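Sorting groceries at the table, and what to do with all those dried chilies

Sat 19 August

I shop once a week now, and the part I used to dread was the unpacking. Everything landed on the kitchen counter, the counter was already full of breakfast, and I'd end up shoving bags into cupboards just to get a clear spot for the cutting board. So I moved the whole business to the table, and it has made such a difference that I keep telling people about it whether they asked or not!

First thing, put something down on the table. Mine is a big desk mat that I bought for the office and never used there. Onion skins, crumbs, chili seeds, they all stay on the mat, and when I'm finished I carry it to the back door and shake it out. A mat you can wipe is best. I tried a cloth one for a while and the seeds got down into the weave and stayed there. 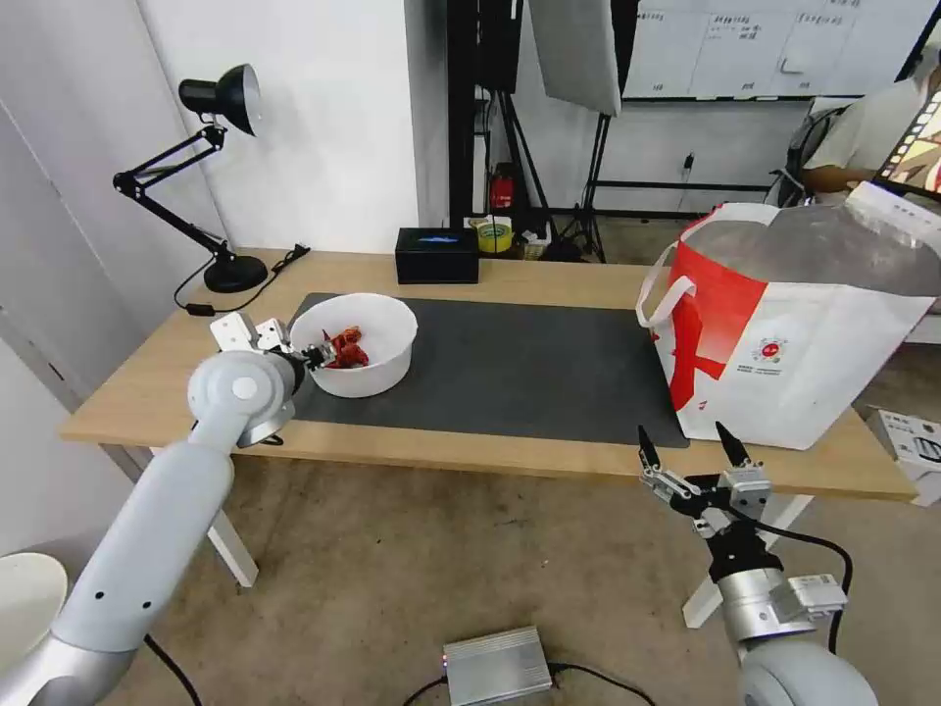 Dried chilies are the thing I get the most mail about, ever since I admitted to buying them in bulk from the market in Hadden. Buy whole ones if you can, they keep their flavor a lot longer than flakes. Tip them into a bowl before you put them away, and make it a pale one, because red chilies in a white plastic bowl are very easy to look over and anything that shouldn't be in there (bits of twig, a pod with gray fuzz inside, one time a rubber band) shows up right away. Don't fill it to the top, a small heap lets you move them around. Bend one too. It should crack. If it folds like leather it's holding moisture, and I give the batch 6 minutes in a low oven with the door open a little, then let them cool all the way before they go in a jar.

Miyuki Ikeda wrote to me from Chiba last November to say she freezes hers. I was doubtful, but I did a jar that way over the winter and they came out fine – good color, still plenty hot. Squeeze the air out of the bag and take out only what you need, or they pick up damp from the kitchen.

And wash your hands with dish soap and a little cooking oil afterward. Plain soap doesn't shift the heat. I rubbed my eye once after seeding 35 of them for a paste and I won't be repeating that.

Bread is the other thing that suffers on unpacking day. It goes in the shopping bag first, a can goes on top of it, and you've got a pancake. I pull rolls out early and lay them flat on the mat in their own bag, away from anything with a strong smell. If you're going to eat a roll that day, leave the bag loosely open so the crust doesn't go soft. If it's for later in the week, freeze it the day you buy it. From frozen, a plain round roll takes 20 minutes on the counter, or wrap it in foil and put it in the oven while the soup heats.
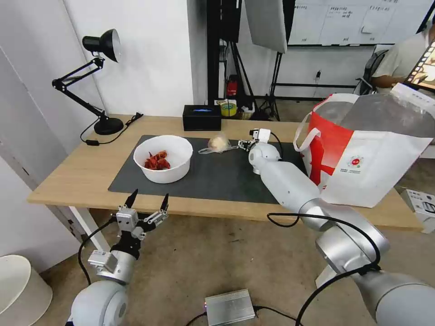 Roll on the mat in its bag, with the bowl set off to the left.

A word about shopping bags. The big stiff ones with proper handles are worth keeping, and I stand mine up at one end of the table while I work. Heavy things come out first, and whatever belongs in another room goes back in at the end so I make one trip down the hall. I have one that must be on its hundredth outing. Wipe the inside now and then, particularly the bottom corners, where the onion dust collects.

Good light helps more than you'd think, too. I keep a lamp with a bendy arm at the back of the table and pull it down low when I'm checking dates or picking through beans. Run the cord off toward the side where you don't stand. I had mine across the front for months and caught it with a sack of rice, which is how I came to own a new lamp.

Next time, labels. I've been testing the Codamero freezer ones and I have opinions.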